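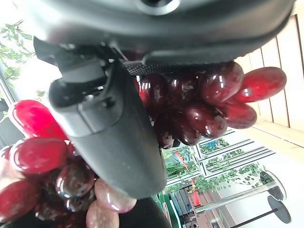

Sensory Panelists, Table Grapes and Soft Fruit (part-time, fixed term)

Dokarik Produce Testing, Rosuvbridge

Reference: 1138

Dokarik Produce Testing is recruiting panelists for its trained sensory panel at the Rosuvbridge laboratory. The panel assesses table grapes, plums, cherries and berries for growers, packers and retail buyers. Training begins in April and the term runs to the end of the storage season. No previous experience in food testing is required. Selection is by screening test, as described below.

Background

Two varieties of grape with the same sugar reading can taste different, and the same variety can change a good deal in texture between picking and sale. Laboratory instruments measure soluble solids, acidity and skin strength. They do not measure what a person notices on biting into the fruit. A trained panel supplies that part of the record in terms that can be repeated from one session to the next.

The current program covers three lines of work: the comparison of new seedless varieties against established ones, the effect of cold storage on skin toughness and stem browning, and shelf-life checks on packed fruit held under retail conditions. The Lirer storage trial, now in its second season, accounts for the largest share of panel hours. Its samples come out of storage at fixed intervals, so session dates for that trial cannot be moved.

What panelists do

Panelists attend two sessions a week, each lasting two hours including breaks. A session consists of up to eight coded samples, presented one at a time in an individual booth under controlled light. For each sample the panelist records a score on a line scale for every attribute on the sheet. Typical attributes for grapes are berry firmness, skin toughness, juiciness, sweetness, sourness, astringency, seed trace and aftertaste.

Scores are entered on a tablet. Written comments are optional, except where a sample is rejected, in which case a short reason must be given. Samples may be swallowed or expelled. Filtered water and plain crackers are provided between samples, and there is a timed interval of 60 seconds before the next sample is served.

Panelists are also asked to grade bunch appearance once a week. Appearance grading is done standing, at a bench, and covers color uniformity, bloom, stem condition, shatter and visible decay. Reference photographs and a printed scale are kept at each station. Bunches are graded whole and are not to be trimmed before scoring.
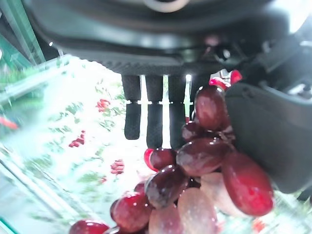
Training

Selected applicants complete six weeks of paid training before taking part in scored sessions. The first two weeks deal with basic tastes and threshold tests. The remaining four deal with the attribute list, the use of the line scale, and practice on commercial fruit bought locally. Each panelist's scores are compared with the panel mean and with that panelist's own repeat scores. A panelist whose results remain inconsistent at the end of training may be offered a further two weeks, or may be released with payment for all hours attended.

Texture takes longer to learn than flavor. Most trainees separate sweet from sour reliably in the first week, while skin toughness and flesh firmness are often confused until the third or fourth. Applicants should expect some repetition.

Hours and pay

Sessions are held in the morning, from 10:00 to 12:00, with a second group from 14:00 to 16:00. Applicants should state which group they prefer and whether they could attend the other. Changes of group during the term are possible only when a place is free.

Pay is hourly and is the same for training and scored sessions. The current rate is given in the application pack. A completion payment of $500 is made at the end of the term to panelists who have attended at least nine out of ten scheduled sessions. Absence notified before 8:00 on the day is recorded as notified absence but still counts toward the total. Travel costs are not reimbursed. Parking is free and the bus stop at Prins Road is a short walk from the main entrance.

Requirements

Applicants must be 18 or over and must be available for the full term. They must be able to read and follow written instructions in English, and to sit in a booth without conversation for the length of a session.

Applicants must not have an allergy or intolerance to grapes, stone fruit, berries, sulfites or wheat. Sulfur dioxide pads are used in some of the stored grape cartons, and although samples are rinsed before tasting, exposure cannot be ruled out. Anyone taking medication that affects taste or smell should say so on the form. This does not exclude an applicant automatically, but it may affect the timing of the screening test.

Smokers may apply — they must not smoke in the hour before a session. The same applies to coffee, chewing gum and strongly flavored food. Perfume, scented hand cream and aftershave must not be worn on site on session days.

Employees of fruit growing, packing or marketing companies, and members of their households, are not eligible.

Screening test

The screening test takes 90 minutes and is held at the laboratory. It has four parts: identification of basic tastes in water, ranking of five sugar solutions, a set of triangle tests on grape juice, and a short texture ranking using fruit pieces. There is also a color vision check for the appearance work. Applicants who do not pass the color check can still be taken on for taste and texture sessions only.

Applicants should eat normally beforehand but finish at least one hour before the test. Results are sent by email within ten working days. Individual scores are available on request. An applicant who does not pass may apply again for a later term.

Records

Panel data are stored under a panelist number. Clients receive panel means and variation only. Health information given on the application form is held separately by the panel office and is destroyed at the end of the term.

How to apply

Application packs are available from the reception desk at Dokarik Produce Testing, Rosuvbridge, or by email from the panel office. Completed forms should quote reference 1138 and list any dates in the term on which the applicant will be away. Incomplete forms will be returned once for correction. Questions about eligibility should be put to the panel office before the form is submitted.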